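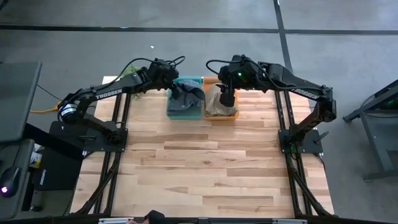
Chapter 2
Sorting and Storing Household Cloths

Print this chapter | E-mail this chapter

Cloths are the most heavily used textiles in most homes and workplaces, and usually the least organized. They end up under the sink, over the tap and at the bottom of the laundry hamper with the bath towels. This chapter deals with sorting them into bins before washing and putting them away afterward.

The method taught here uses two open bins of different colours, set side by side on a table or bench at waist height. One colour is assigned to cloths used on food surfaces and dishes. The other takes cloths used on floors, bathrooms and windows. The choice of colours is up to the household, but once made it should not change. Niamh Mac Mathúna, who ran the linen room at the Skandisside residence, kept the same pairing for her whole time there and trained new staff on it in their first hour.
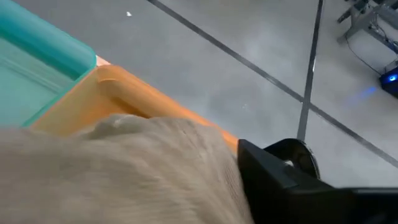

Bins should be open at the top and large enough that a cloth can be dropped in without folding. A rounded corner is easier to wipe out than a square one. Plastic is preferred over wicker, as damp cloths will mark wicker and the weave holds lint. Leave a damp cloth spread over the contents of the bin instead of pushing it to the bottom, and wash within a day.

Larger pieces, such as throws and cushion covers, do not belong in either bin. Set them to one side of the table and deal with them last.
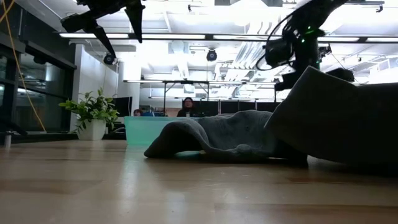 Before folding, lay each cloth on a clean, dry surface and smooth it from the centre outward. Check for thin spots, loose hems and stains that did not come out. Worn kitchen cloths may be moved down to floor use, but a floor cloth never moves up. Sinéad Egan's laundry course at Cekellow sets 35 cloths as a practice load, and learners repeat it until the sorting is automatic.

Section 2.1 covers fibre types and how each one takes up water. Folding and shelf storage follow in Section 2.2.

Print | E-mail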